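Prulten Opens Its Backyard Yard in Brutville, and I Couldn't Be Happier

BRUTVILLE - I'm Kyriaki Koutsoukos, and I've been selling patio stone and gravel out of a very cramped lot for years. This March we're finally moving Prulten to a proper yard on Lindsay Road, with 600 pallets of pavers, edging and decorative rock you can walk right up to and kick (gently, please!).

The big news is our new patio kit, the Zolo. It has everything for a small seating area: pavers, base gravel, edging and joint sand, all on one truck. The kit costs $489 and covers 103 square feet, enough for a table, 4 chairs and a grill if you don't mind squeezing past your brother-in-law.

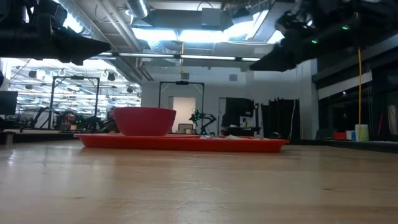 We deliver anywhere in Brutville, and the driver will set the pallet wherever the truck can safely reach. Have your ground dug out and leveled before it shows up - moving gravel twice is no fun at all, and I've done it more often than I'd like to admit.

Refilwe Nkosi, who runs our design desk, will help you sketch a layout for free. Bring your measurements and a couple of phone pictures of the yard. She'll tell you which way to slope it so rain runs away from the house.
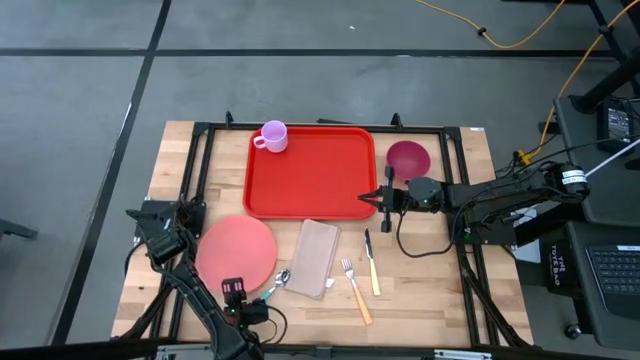

Color is where most folks get stuck, and I get it! Our pavers come in sand, slate and a warm brick shade. If your outdoor dishes are bright, like the red tray and pink mug here, I'd go with sand or slate and let them do the showing off. Brick looks great next to plain wood and lots of green plants.

We open Thursday at 8 a.m., and coffee is on me until the pot runs out. Come say hi and bring your muddy boots.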